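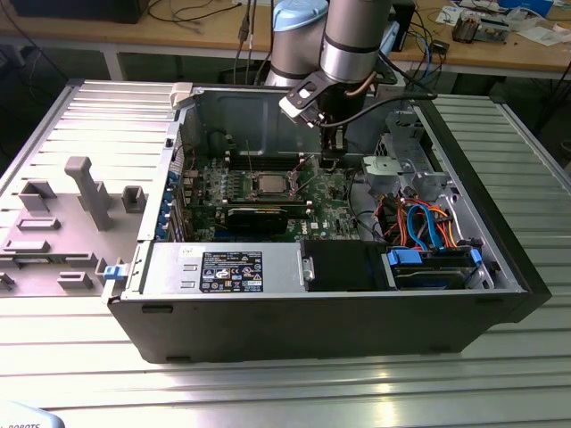 9 October 2022. The evaluation of the Fodora disassembly service entered its second stage at the Misdale site today. The service is offered to refurbishers and recyclers of office equipment as a complete package, comprising the arm, the gripper, the fixture plates and a support contract. Gosico has been asked to report on whether it is suitable for the center's own intake. Work was limited to desktop towers, laid on their side on the slatted aluminum table with the side panel off and the interior facing up. The Dell unit is a fair test of the offer. The drive cage stands in the upper right of the case, the hard drive sits lower down between its two blue clips, and the colored SATA and power leads loop through the space above the drive bay. A gripper coming down over the cage has little room to spare on that side, and the approach path was discussed at length before the afternoon session.

The supplier's standard terms cover 1,000 units in the first contract period. Units beyond that number are charged at a separate rate, which was not included in the papers received in April and has been requested again. The intake forecast for the same period is 1,081 units. The difference is small, but it should be settled in writing before the report goes forward. It was also noted that the terms do not define a unit. A tower from which only the drive is taken and a tower which is fully stripped appear to count the same.

Setup was reviewed in the morning. The manual allows one working day for installation, and this may be accepted where the table is already in place and level. The printed fixture plates are supplied to order. The gray plate now on the table has raised blocks and a tall post, and the drawings for it were provided on request. Gosico would wish to have the right to print replacements on site, and the draft contract is silent on this point. A question has been sent to the supplier's office at Joseph.

The written work sequence for a tower has seven steps. Four of these are assigned to the arm and the others remain with the operator, including the removal of the side panel and the release of cable connectors. This division is clearly set out in the manual, though less clearly in the sales brochure, where a reader could form the view that the whole task is automatic. The report will recommend that the brochure be read together with the manual by any department considering the service.

Training materials were examined after lunch. The operator guide is well ordered and uses plain language. The section on stopping and restarting the arm is good and could be adopted for site use with few changes. The section on clips and latches is weaker. It treats all retention clips alike, while the case on the table has drive clips, a row of slot clips at the rear and a release tab on the outer edge, each in a different position. Additional diagrams would be of help to new staff.

The condition of the bench behind the table was raised. Papers, a circuit assembly and other items are kept there, and the supplier's safety sheet calls for a clear zone on every side of the arm. The sheet gives no distance. Until one is provided, the bench will be treated as part of the zone and cleared at the end of each shift – the instruction has been added to the site log.

Remaining for the next session: the support response times, the price of spare gripper pads, and the wording of the data security clause as it applies to removed drives. The clause refers to an annex that was missing from our copy. The table is reserved for the full morning.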